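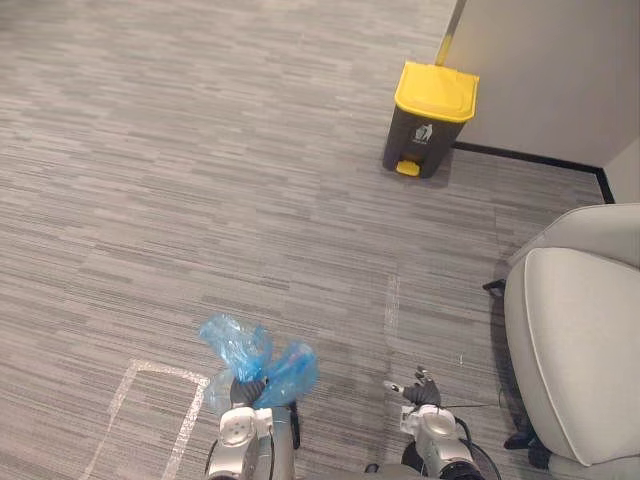
Según Helmi Laaksonen, las pelotas viejas no botan menos, lo que pasa es que las guardamos mal, y que antes de tirar ninguna habría que probar a secarlas despacio y volver a medirlas. Me lo dejó escrito en el margen de la página anterior, con dos signos de exclamación, y creo que tiene parte de razón.

1 de junio de 2022. Cuaderno de taller, pelotas y guantes de la liga infantil.

Empiezo por lo bueno: ¡la Joltari ya lanza recto! Cambiamos la rueda de abajo, apretamos el eje y el contador ha llegado a 2290 lanzamientos sin un solo atasco. La desviación a la derecha que nos volvía locos en mayo venía de la goma, gastada por un lado (se nota pasando la uña). Queda un ruidito al arrancar que no me gusta nada. Lo apunto para la próxima.

Pelotas. De la caja grande del club Lappalainen salieron unas 200, mezcladas las de cuero con las sintéticas, y las hemos separado por tacto de costura: alta, media y lisa. Las lisas son un desastre para los pequeños que están aprendiendo a lanzar, porque los dedos no encuentran dónde agarrarse y la pelota sale flotando. Tuulikki las quiere para bateo contra red y me parece perfecto, ahí da igual.

Prueba de bote: soltamos cada una desde la misma altura, sobre la losa de hormigón del patio, y apuntamos el rebote. Las que pasaron el invierno en el cobertizo botan menos y pesan más. Aquí entra lo de Helmi L. He apartado 9 de las peores en la rejilla, lejos del radiador, para pesarlas cada mañana. Si pierden peso y recuperan bote, le debo una merienda.
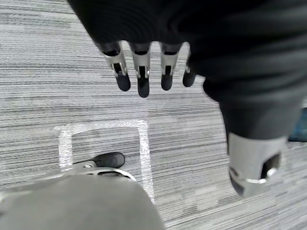 Dedos metálicos con puntas de goma negra.

Guantes. Llegaron 7 para reencordar, casi todos de niños que los heredaron de un hermano mayor. El de Eino Tuominen es una maravilla, un primera base con el cuero oscuro y la red entera, solo le faltaba tiento en el talón. Lo pasé con el nudo doble en vez del sencillo y ahora cierra sin hacer pliegue en la palma. Me quedé un rato abriéndolo y cerrándolo como un crío.

Cosas que he aprendido con los otros:
- El tiento Kadus hay que estirarlo la noche antes. Si se pone tal cual, a la semana cuelga.
- Poca grasa, muy poca. El guante de Venla Jääskeläinen venía tan engrasado que la aguja resbalaba y hubo que limpiarlo dos veces.
- Empezar por el meñique y acabar en la red, nunca al revés. Yo lo hacía al revés.
- No cortar los cabos hasta que el niño se lo haya probado con la mano dentro y una pelota de verdad.

Helmi Juntunen pregunta si podemos ablandar guantes nuevos con calor. Preferiría que no, el cuero se queda acartonado por los bordes. Mejor pelota dentro, goma elástica y muchas tardes de jugar a pasársela. También es más divertido, y los chavales cogen confianza recibiendo antes del primer partido.

Bates: sin mirar. Hay uno Drarotano con la empuñadura despegada, lo dejé con una etiqueta azul.

Pendiente: ruido de la Joltari, pesar las de la rejilla, pedir más tiento marrón (el negro sobra), devolverle a Tuulikki la báscula pequeña.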